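Prollo Handgreifer – Einrichtung und Aufnahmebetrieb
Abschnitt 4: Demonstrationen für Tisch- und Schalteraufgaben aufzeichnen

Der Abschnitt setzt voraus, dass der Handgreifer nach Abschnitt 2 montiert und die Kamera nach Abschnitt 3 kalibriert ist. Beschrieben wird das Verfahren, mit dem der Datensatz Hositz entstanden ist. Wer eigene Aufgaben aufnimmt, kann die Schritte übernehmen und muss nur die Aufgabenkarte (4.3) anpassen.

4.1 Zweck des Verfahrens

Eine Person führt den Greifer von Hand und löst damit eine kurze Aufgabe. Aufgezeichnet werden das Bild der Greiferkamera, die Lage des Greifers im Raum und die Öffnungsweite der Finger. Aus diesen drei Datenströmen lernt die Steuerung Siriwan eine Bewegungsfolge, die später auf einem Roboterarm mit gleichen Fingern abläuft.

Das Modell sieht beim Training nur, was die Greiferkamera sieht. Außenkameras dürfen zur Kontrolle mitlaufen, ihre Bilder werden aber nicht in die Episode übernommen. Handgreifer und Roboterarm müssen deshalb in Fingerform, Polster und Kameraposition übereinstimmen. Ein Wechsel der Polster während einer Aufnahmereihe ist nicht zulässig; siehe 4.7.

4.2 Arbeitsplatz vorbereiten

1. Tisch freiräumen. Auf der Fläche bleiben nur die Gegenstände, die auf der Aufgabenkarte stehen.
2. Tischplatte trocken abwischen. Klebereste entfernen.
3. Beleuchtung einschalten und zehn Minuten warten. Jalousien schließen oder ganz öffnen, halb geschlossene Jalousien werfen Streifen auf die Platte.
4. Belichtung der Greiferkamera auf „fest“ stellen. Den Wert so wählen, dass weiße Kunststoffteile noch Zeichnung haben.
5. Referenzmarke an der Tischkante anlegen und den Nullpunkt speichern.
6. Marke wieder abnehmen und außerhalb des Aufnahmebereichs ablegen.

Hinweis: Weiße Gegenstände auf heller Platte sind im Hositz-Protokoll ausdrücklich vorgesehen. In der ersten Fassung wurde auf einer dunklen Matte aufgenommen. Die so trainierte Steuerung fand die Gegenstände auf hellen Tischen deutlich schlechter, und die Matte wurde gestrichen.

VORSICHT
Steckdosenleisten, Netzteile und andere elektrische Geräte werden nur spannungsfrei verwendet. Stecker ziehen, bevor der Gegenstand auf den Tisch kommt. Der Greifer ist nicht isoliert. Die Gewindeeinsätze in den Armen sind aus Metall.

4.3 Aufgabenkarte anlegen

Zu jeder Aufgabe gehört genau eine Karte. Sie wird vor der ersten Episode angelegt und danach nicht mehr geändert.

1. Im Menü „Reihe“ den Punkt „Neue Karte“ wählen.
2. Kurznamen eingeben, ohne Umlaute und Leerzeichen.
3. Gegenstände eintragen.
4. Startbereich festlegen. Üblich ist ein Rechteck, in dem der Gegenstand beliebig gedreht liegen darf.
5. Zielzustand in einem Satz beschreiben. Der Satz muss sich nach der Episode mit Ja oder Nein beurteilen lassen.
6. Höchstdauer setzen. Für Schalteraufgaben gilt 19 Sekunden als Vorgabe.
7. Karte sperren.

Zielzustände wie „Leiste ordentlich hingelegt“ sind unbrauchbar. Besser ist „Leiste liegt parallel zur vorderen Tischkante, Kabel zeigt nach rechts“. Bei der Auswertung in Bruvstead mussten mehrere Reihen neu beurteilt werden, weil zwei Bearbeiter denselben Satz verschieden gelesen hatten.

4.4 Greifer prüfen

Vor jeder Reihe und nach jedem Sturz des Greifers:

1. Beide Finger ganz öffnen, dann langsam schließen. Die Polster müssen flächig aufeinanderliegen.
2. Polster auf losen Sitz prüfen. Kleine Ausbrüche an den unteren Ecken sind zulässig, solange die Innenfläche nicht betroffen ist.
3. Schrauben an den Gewindeeinsätzen von Hand nachfühlen. Nicht nachziehen, wenn sie fest sitzen.
4. Kamerabild aufrufen. Beide Fingerpolster müssen links und rechts sichtbar sein, der Raum dazwischen frei.
5. Linse mit dem beiliegenden Tuch reinigen.
6. Taste „Prüflauf“ drücken und den Greifer fünf Sekunden still halten. Bei der Meldung „Drift“ den Nullpunkt nach 4.2 neu speichern.

4.5 Episode aufzeichnen

1. Gegenstand in den Startbereich legen. Lage und Drehung bei jeder Episode ändern.
2. Bei Gegenständen mit Kabel auch den Kabelverlauf ändern. Das Kabel darf unter einem Finger durchlaufen und den Bildbereich verlassen.
3. Greifer über den Tisch halten, Finger offen, Gegenstand zwischen oder vor den Fingern im Bild.
4. Auslöser kurz drücken. Ein Ton bestätigt den Start.
5. Eine Sekunde ruhig halten.
6. Aufgabe in gleichmäßigem Tempo ausführen. Nicht zurücksetzen, wenn ein Griff misslingt, sondern aus der erreichten Lage weiterarbeiten.
7. Nach Erreichen des Zielzustands den Greifer eine Handbreit anheben und den Auslöser erneut drücken.
8. Ergebnis mit „Ja“ oder „Nein“ bestätigen. Misslungene Episoden nicht löschen. Sie werden für die Erfolgsschätzung gebraucht.

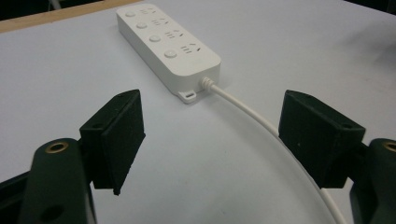

Abb. 4-1: Blick der Greiferkamera auf eine weiße Steckdosenleiste, Finger offen.

Für die Schalteraufgabe liegt die Leiste am besten schräg zur Blickrichtung. Bei dieser Lage erscheinen die Taster verschieden groß, und das Modell lernt, die Entfernung mit einzubeziehen. Auf der Karte wird festgehalten, welcher Taster gemeint ist. Gezählt wird vom Kabelaustritt her.

Einen Taster immer mit der Unterkante eines geschlossenen Fingerpaars drücken. Drücken mit einem einzelnen Polster verkantet den Arm und verfälscht den Messwert der Öffnungsweite.

4.6 Umfang einer Reihe und bisherige Ergebnisse

Der Hositz-Datensatz enthält 1195 Episoden. Davon entfallen 292 auf die Schalteraufgabe, der Rest auf Greifen, Umlegen und Kabelführung. Für die Schalteraufgabe wurde geprüft, wie stark das Ergebnis vom Umfang und von der Streuung der Startlagen abhängt.

Bei gleicher Zahl von Episoden war die Steuerung mit breit gestreuten Startlagen klar besser als die mit fast gleichen. Der Kabelverlauf hatte mehr Einfluss als erwartet. Wurde er in allen Episoden gleich gelassen, richtete sich die Steuerung offenbar am Kabel aus und verfehlte den Taster, sobald es anders lag. Ob derselbe Effekt bei dunklen Kabeln auftritt, ist nicht untersucht.

Für eine neue Aufgabe mit einem einzelnen Gegenstand reichen zum ersten Versuch etwa 31 Episoden. Das Ergebnis zeigt, ob die Karte taugt und der Zielzustand erreichbar ist. Für den Betrieb auf dem Arm genügt diese Menge nicht.

4.7 Störungen

Kein Startton: Akku prüfen. Danach Verbindung unter „Geräte“ neu herstellen.

Meldung „Lage verloren“: Der Greifer wurde zu schnell bewegt oder die Kamera war verdeckt. Episode mit „Nein“ abschließen, Prüflauf wiederholen.

Bild zu hell, Schlitze und Tasterkanten nicht erkennbar: Belichtung verringern. Bereits aufgenommene Episoden der Reihe nicht nachträglich abdunkeln.

Öffnungsweite springt: Meist sitzt Staub am Geber. Abdeckung abnehmen, mit Pinsel reinigen, keine Druckluft.

Polster beschädigt: Reihe beenden und Karte schließen. Immer beide Polster tauschen, auch am Roboterarm. Danach eine neue Karte anlegen.

4.8 Daten übertragen

1. Greifer ausschalten und in die Halterung stellen.
2. Speicherkarte entnehmen oder Datenkabel anschließen.
3. In Siriwan „Reihe einlesen“ wählen.
4. Prüfbericht abwarten. Episoden mit Lücken in der Lagemessung werden gelb markiert.
5. Gelb markierte Episoden einzeln ansehen und freigeben oder sperren.
6. Reihe abschließen. Erst danach die Speicherkarte löschen.

Freigegebene Episoden lassen sich nur mit Verwalterrechten wieder sperren. Das Training selbst ist in Abschnitt 5 beschrieben.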